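Right, watch people, settle in. I've been wearing the new Leltinus for the whole of September and I've got opinions. Thread, probably a long one, kettle's on.

For anyone who missed it, Leltinus is the little brand Urszula Zawadzka started after she left Bednarek. She was on the dial side there for years, and you can tell, because the dial on this is the bit I keep going back to.

It's a jump hour. One window at the top for the hour, a minute track round the edge, and a tiny seconds disc down by the six that I forget exists until it catches the light.

I've wanted a jump hour since I was a student and could only afford to look at them in shop windows (the old Osance ones, mostly, with the cushion case and the horrible stretchy bracelet). So I'm not coming to this cold. I'm biased and I know it!

The jump itself: lovely. There's a small hesitation at 53 or so minutes past, where you can see the hour disc start to lean, and then it sits there thinking until the top of the hour and snaps over. I've missed stops on the bus watching it.

Someone asked if the lean means it's faulty. I emailed and asked the same thing, a bit sheepishly. Urszula wrote back herself and said the disc is loading up for the jump and they all do it. Mine's never jumped early or late that I've caught.

Timekeeping. Mine gains 8 seconds a day on the wrist, and less if I leave it crown up overnight. I've had pricier watches do worse. I've also had a cheap one do better, and it lives in a drawer because it's ugly, so make of that what you will.

Size. I've got skinny wrists and was worried. On paper it's big, but the lugs drop away sharply and it wears like something much smaller. It's 12 mm thick though, and it will not go under a shirt cuff. I've stopped trying. I now roll my sleeves up like I'm about to deliver a calf.

The strap is the weak bit, sorry. Stiff as a board for the first fortnight and the buckle has one sharp corner that's marked my desk. I've swapped it for an old Rornari canvas one that I had knocking about and it's a different watch. Softer, scruffier, much more me.

(Yes the Rornari straps are still going. No, they don't do the olive any more. I asked. I was gutted.) 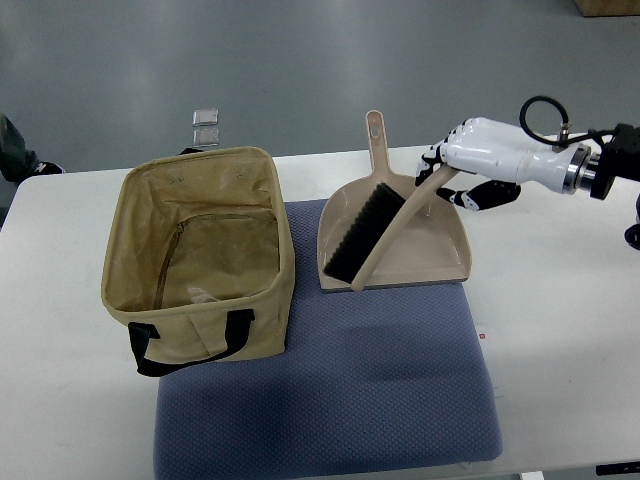 Price, because you'll all ask. It costs more than the first run did and I do think that's a bit cheeky when the movement's the same. What's changed is the crystal, the finishing on the case sides and the crown, which you can finally grip without using your nails.

There were 3 dial colours when the order book opened: a cream, a dark green and a sort of smoky plum. I went cream. I've had plum regret ever since. If you've got the plum and you hate it, my messages are open.

Servicing is the thing I'd want to know more about before telling anyone else to buy one. It has to go back to the workshop, your local watchmaker can't get the parts for the jump module, and there's no published price for the work. I've asked about that too and will add it on here when I hear.

Would I buy it again? Yeah, I would. In plum.

Next up I'm finally getting my grandad's old Osance looked at. It's been stopped at ten past four for as long as I've owned it and the crown just spins. If anybody knows a repairer who'll take on the old hand-wound ones without sighing down the phone at me, please shout.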